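Skodulell Garment Packing Paper

Product range: Packing and Storage
Supplied by: Drolta
Page updated 15 June 2021

Skodulell is a plain, unprinted packing paper intended for clothing, household linens and other soft goods. It is supplied flat, in sheets, and may be used for wrapping, for placing between folded layers, or crumpled by hand to fill the empty part of a box. The paper is offered in two shades, white and off-white, and both are available in the same sheet size and at the same price.

The product replaces the former Trorkar sheet, which was sold by the roll. Customers who held a standing order for Trorkar have been moved to the equivalent quantity of Skodulell and do not need to take any action. Roll holders and cutters purchased for Trorkar are not required for the new product.

Use with dark textiles

Dark fabrics show lint and fold lines more readily than light ones, and they should be shaken out and checked under good light before packing. Where a garment has been stored in a heap, it should be smoothed by hand and left on a flat surface for a short time. Wrapping a creased garment tightly will set the creases further.
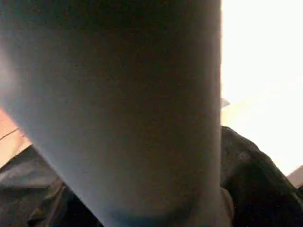 Dark fabric, crumpled.

For folded garments, one sheet is laid beneath the item and one is placed inside the main fold. Sleeves are turned in over the second sheet. The lower sheet is then brought up over both sides and tucked under, without tape. Tape may be used on the outside of the parcel if it is to be handled more than once, but it should never be placed where it can touch the fabric.

Heavy items such as coats and curtains call for a different method. A sheet is gathered loosely into a long roll and placed along the inside of each fold, so that the fabric bends around it in a wide curve. The same rolls may be pushed into shoulders, hats and bags. They should be full enough to hold the shape and no fuller.

Filling a box

When used as fill, the paper should be opened out completely and then gathered from the corners toward the middle. A sheet squeezed into a hard ball takes up very little room and gives almost no support. A sheet gathered loosely keeps many small folds and pleats, and these carry the weight of whatever is placed on top.
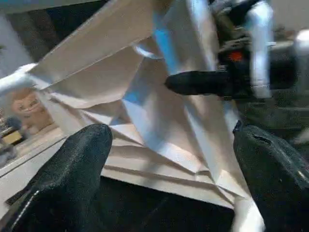 Fill should be placed at the bottom of the box first, then at the sides, and finally above the contents. The lid should meet slight resistance when closed – if it lifts again on its own, one sheet should be removed. For mixed boxes containing both textiles and breakable items, Drolta recommends that Skodulell be used together with the heavier Addo paper, which is listed separately in this range. Addo is not intended for direct contact with clothing.

Reuse and disposal

Sheets may be reused for as long as they remain clean and untorn. Used sheets can be flattened by hand and stored under a light weight. Creased sheets are suitable for fill, while wrapping of fine fabrics should be done with new sheets. Paper that has become damp should be discarded. Skodulell carries no coating or print and may be placed with ordinary paper for recycling, subject to local rules.

Storage

Packs should be kept closed, flat and off the floor, in a dry room away from direct sunlight. The off-white shade may deepen slightly over time if left uncovered. This does not affect its use.

Product details

Shades: white, off-white
Sheet width: 19 inches
Sheets per pack: 300
Packs per carton: 4
Finish: uncoated, unprinted
Supplied: flat, paper-banded

Ordering

Skodulell is sold by the pack or by the carton. A carton may contain packs of both shades if this is stated on the order form. Orders are normally sent out in around 2 working days. Deliveries will be limited during August, and institutions that pack seasonal clothing or uniforms in that period are asked to place their orders in advance.

Unopened packs may be returned in their original band. Opened packs and single sheets cannot be accepted.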